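4.2 Linking cold cases across police districts

The second set of files came from the Woltach and Vieira districts, which share a highway and, for most of the period studied, shared no records system. We read 48 unsolved homicide files from the two districts and coded each for victim age, place of recovery, vehicle evidence and the name of any person interviewed more than once. The Dolteseck index, which holds 3517 entries drawn from coronial and police records, was then searched for the same names.

Nine of the 48 files shared at least one interviewed person with a file in the other district. In most of these the name had been recorded once as a witness and once as a person of interest, and neither district had been told of the other's interview. Spelling differences accounted for several of the missed matches. 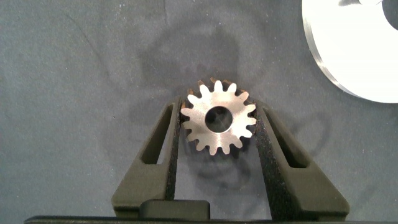
Retired detectives who read a draft of this section thought the coding was too generous, and one wrote that a name turning up twice along a highway means very little, as the same truck drivers and motel staff were spoken to in nearly every inquiry. We accept the point. A shared name is treated here as a reason to reopen a file and compare it by hand - it is not treated as evidence of a shared offender.

To test how often such matches arise by chance, we drew 20 solved cases from the same districts, all with convicted offenders already known to be unconnected. Two of these also shared an interviewed person with another file. Both matches were to a roadhouse employee who had given routine statements.
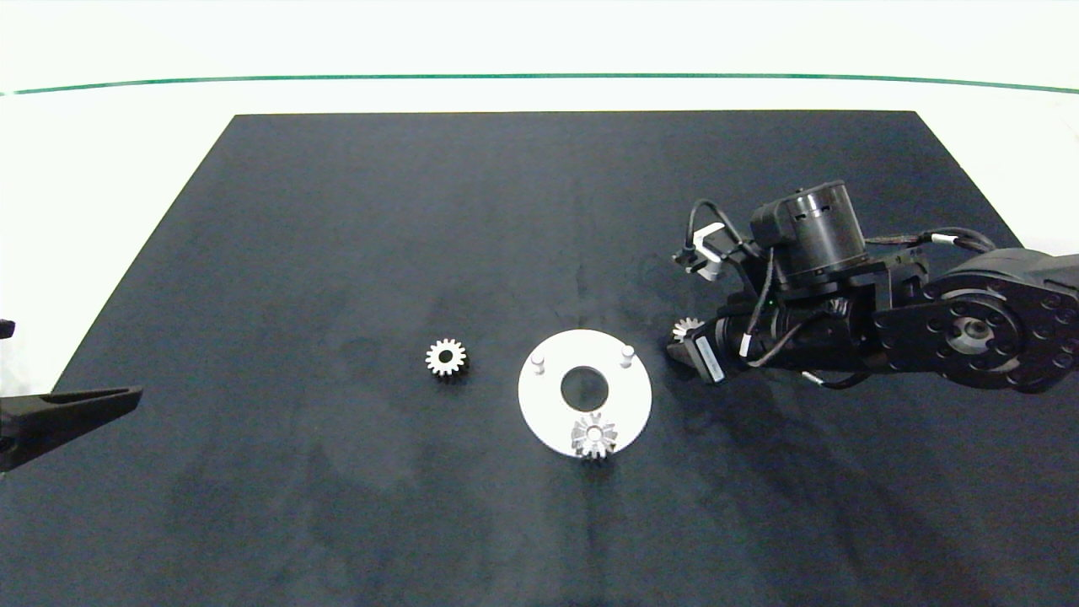 The comparison is limited by the state of the older paper. Several Vieira files had lost their interview schedules when the district office moved, and the dates on the remaining statements were sometimes those of typing. Where a date could not be settled we left the field blank. Fuel dockets and freight logs held by Transide, a haulage firm that ran the route at night, helped to place three of the people named, but the logs stop in December of the final year and could not be used for the later cases. 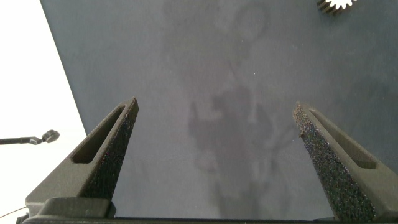

Figure 3. Tabletop and open gripper fingers.

Geographic distance was a weaker guide than we had expected. Recovery sites in the linked files were no closer together than those in the remaining files, and grouping by distance alone would have separated four of the nine.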